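Folding One Blue Shirt: Our Project Report
Gaëtan Sabatier and Kieran Keogh
2022-11-02

Why a shirt?
We wanted a chore everybody thinks they already know how to do. Kieran pitched fitted sheets, I said absolutely not, and we settled on a shirt (a blue one, so it would be easy to spot on a light sheet!). We named the project Mirkska and gave ourselves 45 tries to find a fold we both liked. 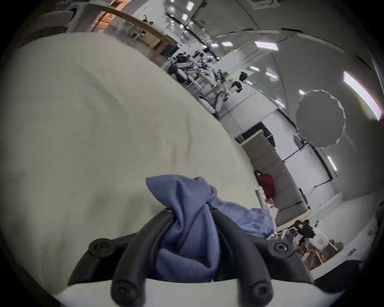

Setting up the surface
A wrinkly surface makes for a wrinkly fold, so we spread a green sheet over the big flat top and clipped it along the far edge. I'd still like it tighter at the corners. Every try begins with the blue fabric laid out and the worst creases smoothed by hand.

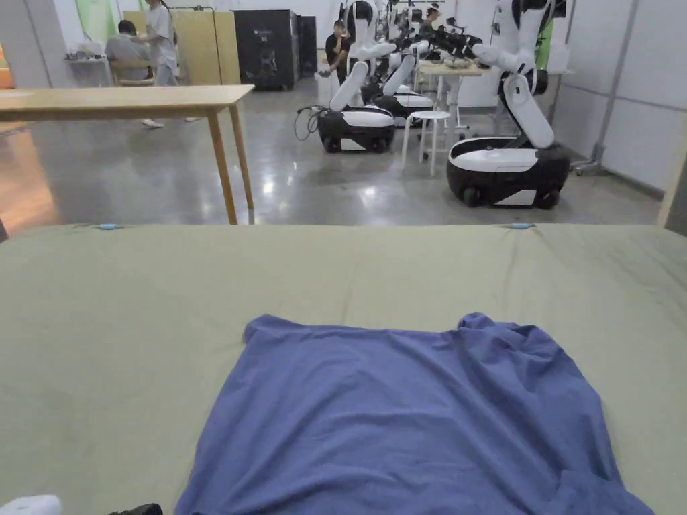
Blue fabric spread on the green sheet, one top corner still twisted.

Bunching was our big headache. Grab too much fabric at once and you get a lump, and then you spend longer hunting for a sleeve than folding it. I kept a tally of those, and 29 of our tries had at least one lump. Ouch! Keeping the bed clear is a whole chore of its own, too – bags and phones pile up fast.
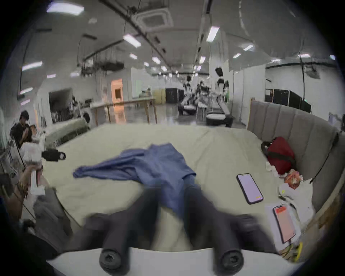
The bed with the blue cloth in the middle, and our clutter.

Starting over
Our rule was three restarts per try, then move on. Kieran likes to shake everything out, but I prefer finding the collar first and working down from there.
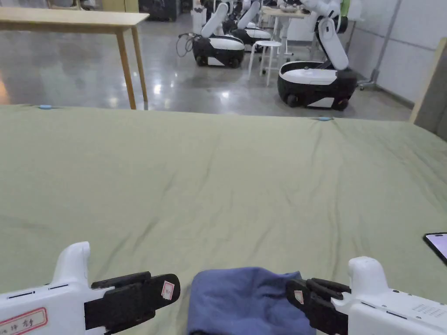
What we'd do next
I want to try a towel, and Kieran is back to talking about fitted sheets. We're also hoping to run the whole thing again in April with a thicker shirt.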